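Vedbridge Community Help
Home and Workshop > Floors and surfaces

Grit keeps coming up through the gaps in old floorboards

Posted by Pretila, November 24, 2020

I have a ground floor room with the original boards, sanded and oiled by the previous owner. The gaps are 3 mm in most places and 4 mm near the outside wall. However often I vacuum, there is a line of grey grit along the gaps by the next morning, worst on the window side. Below the boards is a ventilated void with bare earth at the bottom. The air bricks are clear.

I tried flexible decorator's filler along one board as a test in January. It cracked along one side before spring and the loose pieces made more mess than the grit. I don't want to lift the floor or cover it with anything. Is there a filler that moves with the boards, or should I be looking at the draught instead? Budget is small but I have plenty of time.

Dina

Decorator's filler is the wrong material. It is meant for joints that hardly move, and a softwood board changes width with the heating season. You have two usable options at that gap size.

The first is a compressible strip, sold as a V-shaped plastic profile or as a foam cord. It is pushed into the gap with a blunt tool and held by its own spring. It can be taken out again. The second is glued timber slivers, which look better and take far longer. Glue the sliver to one board only, never to both, or the next dry spell will split it.

For strip, the order of work is as follows.

1. Vacuum the gaps with a crevice nozzle, then rake them with a thin scraper and vacuum again. Old wax and compacted dust sit lower than the nozzle reaches. Clear everything off the floor first and do the whole room in one go, otherwise you walk the debris back into the part you have cleaned.

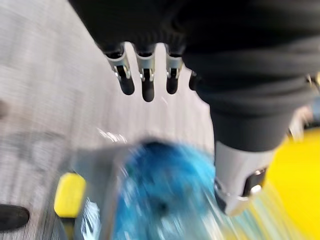 2. Measure the gap at both ends and in the middle of each board. Buy strip for the widest reading. A strip that is slightly too wide will compress; one that is too narrow falls into the void.

3. Fit in the heating season if you can, when the gaps are at their widest. Strip fitted in a damp summer may work loose later.

4. Push the strip to just below the top arris of the board. If it stands proud it will catch on shoes and pull out.

5. Leave the air bricks open. The void needs cross ventilation whatever you do to the boards above it.

The grit on the window side is probably carried by air coming up through the boards. Seal the joint between skirting and floor as well. That joint is often larger than all the board gaps near it.

Yan

had the same, just put a big rug down. Still get a bit at the edges but you stop noticing

Vedbridge member 727

Agree with Dina on strip, with two additions.

Check that the grit is coming from below before spending money. Lay masking tape over a metre of gap, leave the next metre open and compare them after a few days. If both are equally dirty, the source is in the room: crumbling plaster behind the skirting or a worn hearth joint. Mine was the hearth.

On slivers, match the species and cut them with a slight taper. Plane flush when the glue has cured and oil only the new timber. I did a hallway this way in 2000 and most of them are still in. The ones that failed were near a radiator pipe, where I had glued both faces.

Pretila

Thanks. Tape is down on the window side now. I will order a short length of strip and try it on the same board as the filler, once I have dug the rest of that out. Does the foam cord take floor oil, or should it be kept off?

Dina

Keep it off. Some foams go soft with oil. Oil the boards first, let it cure fully, then fit the cord.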